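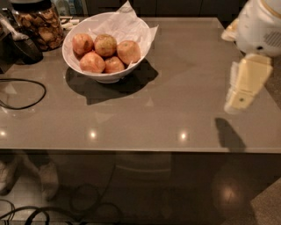
Page 34

Batodik Project Report: Picking Fruit from a Bowl
Noelia Segura, second-year group

The project plan says our arm will "tidy a kitchen on request". I asked for that line to be taken out in March and it is still there, so I will say what we really worked on. We worked on getting a gripper to a bowl with five fruits in it, on a glass-topped table, and closing on one of them without bruising it.

The table was a poor choice. It is glossy, the ceiling lights show up in it as bright spots, and you can see the floor and our cables through the front half. Huvis, the vision program we were told to use, comes with a claim that shiny surfaces are no trouble. I can't find a test behind that claim. In our log it took a reflection for an object often enough that we stopped trusting its first answer and made it look twice.

The paper lining in the bowl caused arguments too. Its corners stand up past the rim, and half the group wanted it gone. I voted to keep it. People do line bowls. 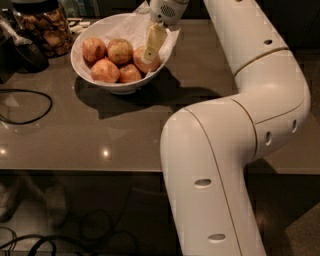
We logged 300 attempts and the sheet counts 271 as good. I would treat that number with care. "Good" was marked by whoever was at the keyboard, and in the first week a fruit that was touched and nudged went down as a success. We changed the rule after that but never went back to re-mark the early rows.

The Orozco method for choosing a grip did better on the front row than on the back. Fruits at the back sit close together, and the arm has to come in steeply to avoid its neighbours. Kavitz, the other method, was slower and I saw no gain from it, though we only gave it 2 sessions.

Still to do: re-mark week one, repeat the back row on a matt surface, and fix the cables under the table before Monday.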